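Clurutville Film Nights: screenings list, README

Last touched 2019-12-29

Hi! If you downloaded the zip, you have one big CSV called screenings.csv and a smaller one called venues.csv, and I'm the person who typed nearly all of it in. I go to a lot of local movies and I hate finding out about one the morning after, so I started keeping a list, and then the list got out of hand.

What's in it

There are 654 rows in screenings.csv. Each row is one showing of one film, so a title that played three nights gets three rows. They cover 258 different titles at 11 venues, everything from the Skadska (two screens, great popcorn, terrible website) to the church basement that does one Christmas movie a year and packs the place. 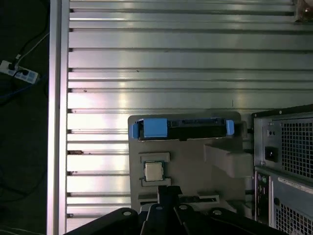

Columns, in order: date, start_time, title, year, venue_id, price, format, premiere, notes. The start time is the one printed on the flyer. The Mogensen starts late every single time and I have not tried to correct for that. If the price cell is blank I didn't know it. A zero means the show was free, so please don't lump those two together!

The premiere column is the one I get emails about. I put "y" if the venue called it a premiere, full stop. Sometimes that means the director flew in and there was a carpet and a sponsor table, and sometimes it means a family movie had been out on disc for a month but hadn't played in our county yet. I gave up refereeing. If somebody from the film was there to talk, you'll find "guest" in the notes.

Where it came from

Mostly paper. Flyers, the calendar page in the free weekly, and the back of the ticket stubs I keep in a shoebox. The Mogensen sends me their schedule as a spreadsheet now (thank you!!) and I paste that straight in. Double features are two rows with the same start_time, which looks like a mistake but I couldn't come up with anything nicer. 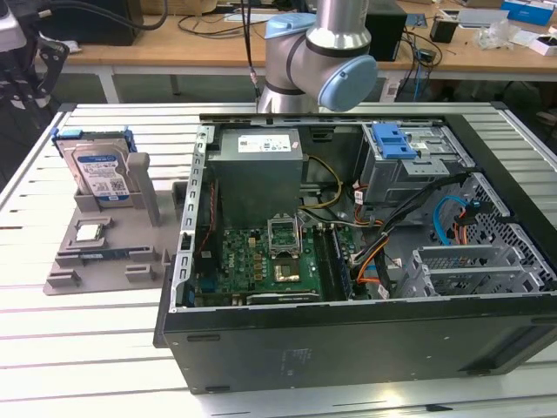 Titles are spelled the way they are on the poster, with any leading "The" left where it is, so sorting will annoy you. Holiday films often share a title with some other holiday film, so match on title plus year.

Known problems

Outdoor shows that got rained out are still in there if I never heard about it. The first winter is thin, I only went to the Skadska that year. Two venues moved, and venues.csv has just the new addresses.

Using it

Help yourself, for anything. Atedance, the little what's-on page I run, reads the same files, so if you spot an error there it's in here too. Keep the notes column if you repost it, people put real work into telling me that stuff. The whole folder has been downloaded over 3,000 times, which floors me. 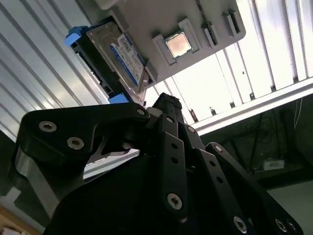 Gripper and tray with computer components

Next update is in January, once the new winter schedules are out. Send corrections with the row's date and venue_id, and a snapshot of the flyer if you still have it.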